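**Ticket: glove tracking drops out when the wrist tips over**
Opened: November 25, 2025
Where: Calholm shared workshop, big table
Status: open, much better than it was

Hi all – logging this here so I stop keeping it in my head. I'm building a teach-by-hand setup for the Macedo arm (the little one I've been putting together since April). You wear the sensor glove, do the thing yourself, and the arm is supposed to copy it later. The finger sensors have been great! The hand position, not so much.

**What goes wrong**

Pick up a bottle and hold it upright, and the track is lovely. Start tipping it like you're going to pour, and somewhere past halfway the hand jumps sideways, sits there for a bit, then snaps back. In the replay the arm flings its wrist over like it's swatting a fly. My worst take had 1,749 bad rows in it, and I gave up and deleted the whole thing.

**Tried so far**

- Swapped the glove cable. No change (and I really wanted it to be the cable).
- Reinstalled the Bandus tracking software, fresh settings. No change.
- Turned off the overhead light nearest the table. A little better, maybe? Could be wishful thinking.
- Re-entered the marker size. Okay, this one was embarrassing. I'd typed the size with the black border left out. Fixed it and the jumps got a lot smaller.
- Moved the hub onto the table so the cord stops tugging on the back of the hand. Helped the finger readings, did nothing for the jumps.

**Where it stands**

I ran the tipping move again after the size fix, same bottle with the orange drink in it, going nice and slow. I like using a drink for this because you can see the level shift as you tilt, and it makes you move like a person who doesn't want to spill.
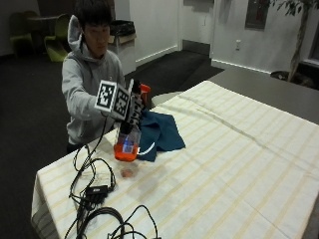 Out of that batch, 3 takes still had a jump in them, all at the steep end of the tilt. My guess is the software is flipping between two faces of the cube and can't make up its mind which way the hand is pointing. I've set the smoothing window to 400 ms for now – it hides the worst of it, but the replay feels mushy and late, so I don't want to leave it that way.

**Next**

Going to try a second camera from the Darnden kit, lower down and off to the side. If anybody has the clamp that goes with it, please drop it in my bin! Also, please leave the marker size setting alone until I close this. I'll add the new takes here once the camera's up.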